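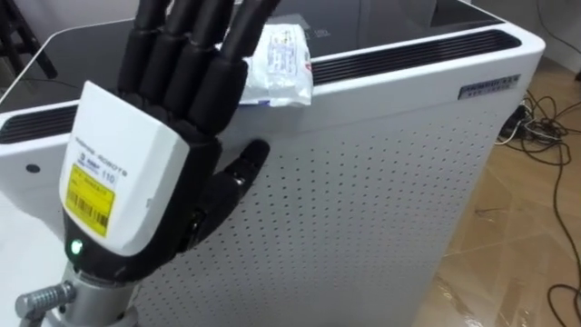 Stop Putting Things on Top of the Air Purifier

The top of an air purifier is not a shelf. I have said this in two apartments and one office, and I am going to say it once more in writing, at length.

On a lot of the big boxy models, the air comes in through the panel with the small holes and goes out through the slots along the top. Put a stack of mail over the slots and the fan has to push against the mail. The machine keeps humming and the light stays on, so people assume it is doing its job. It is doing part of it.

I understand why it happens. A purifier is waist high or a little under, it is flat, and it stands near where people sit. Any flat thing at that height collects stuff. At our office on the Cereck side of the building, I once cleared off a purifier and found a mug, an extension cord, two snack wrappers and somebody's reading glasses. Antigoni Stefanou, who sits closest to it, told me she had been wondering why the corner still smelled like the copier.

Wrappers and small packets bother me more than the mug does. A mug is heavy and stays put, and sooner or later its owner wants coffee. A light plastic packet weighs nothing. It slides over the vent, or it goes down behind the machine and ends up flat against the intake, where it stays until someone moves furniture. Throw it away when you empty it. The trash can in our office is five steps from the purifier. I have walked it.

Some people say the effect is too small to matter. My brother-in-law, Maximiliano Campos, made this case to me over dinner in September. His view is that a purifier is oversized for most rooms anyway, and one packet of crackers on top changes nothing. He may be right about one packet. I have never seen one packet stay one packet. The first object tells everyone else the spot is available.

He also said that if the makers didn't want things on top, they would slope it. I agree with him there. The one I had in my old place on Mateos had a flat top and a printed warning not to cover it, and I think the flat top won. People follow the shape of an object long before they read the manual. A slope would cost very little, and I would pay for it.

Until then, the fix is dull. Put a real table next to the purifier. I bought a small one for 42 dollars, and the purifier at home has been clear ever since, apart from the cat. Leave space on the sides and don't push the holes up against a couch. Wipe the perforated panel with a dry cloth when you dust the rest of the room, and check the filter while you are down there. The whole thing takes less time than finding a parking spot.

A purifier costs real money, and the filters keep costing money after that. People will compare models for a week, read every review, argue over the noise level, and then bring the thing home and park a bag of pretzels on the part where the clean air comes out. Buy the table.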